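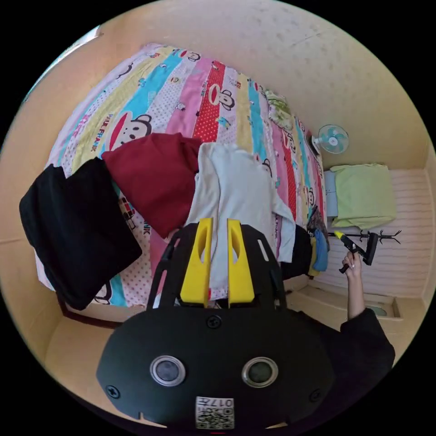
Algirdas Rebane wanted to know, before anything else, why we had bothered with two finger sets when the stock ones close perfectly well. Everybody who has closed a stock finger on a T-shirt sleeve can skip the next section. Algirdas, it is for you.

clutley-fingers

Data card and notes for the Clutley finger comparison, version 3

Why two finger sets

The Manham fingers are stiff, straight and cheap to print. They pick up boxes all day. Give them a hem lying flat on a mattress and they push it around like a waiter with a crumb. The Ditine fingers bend a little under load, so the tips can slide under cloth before they close. They also bend when you would prefer they didn't, mostly on anything heavier than a sweatshirt. We wanted numbers for both complaints.

What is in the set

1,129 episodes of clothes being picked up, moved, folded or hung, all done by people with hand-held grippers. Most were done on beds, with the operator standing. Garments are whatever the household owned. Shirts are overrepresented and socks are a disgrace.

Each episode folder has:

video/ - one file per gripper
pose.csv - gripper pose over time
width.csv - finger opening over time
notes.txt - typed by the operator, spelling left as found

The finger set is given in the first line of notes.txt as M or D. A handful say "same as before." We went back and fixed the ones where we could work out what before was. The rest are marked U, and you should leave them out of any comparison.

How a trial went

Operators laid the clothes out, started the recording and worked until the bed was clear or their patience ran out. Both endings are kept. If a garment was dropped and picked up again, that is one episode with a regrasp flag, not two episodes.

Bedding was left up to the household. Early on we asked for plain sheets and got very few. Prints turned out to be useful anyway, as the Urbonaitė segmenter had only ever met gray tabletops and was due a surprise. It finds garment edges badly on busy patterns. Its masks are included in masks_old/ for anyone who collects that sort of thing.

Results so far

On thin flat cloth, Ditine needed fewer regrasps. On jeans, Manham won and it wasn't close. On hangers they tied, in the sense that operators complained equally. We have not tested wear on either set past around 500 grasps.

Known problems

Pose drifts when the gripper is held close to a blank wall. Check pose.csv for jumps before you train on it.

Dark garments on dark bedding lose their outline in the video. Turning up the exposure gives you a brighter version of the same problem.

width.csv reads slightly open when the fingers are closed on nothing. Subtract the offset in calib.txt. Do this before plotting, or you will open an issue about it, and there are already several.

Loading

python load.py --set D --skip-unknown

Leave off --set to get both. The loader prints a warning for every missing notes file, one line each, and there is no quiet flag yet. Patches welcome.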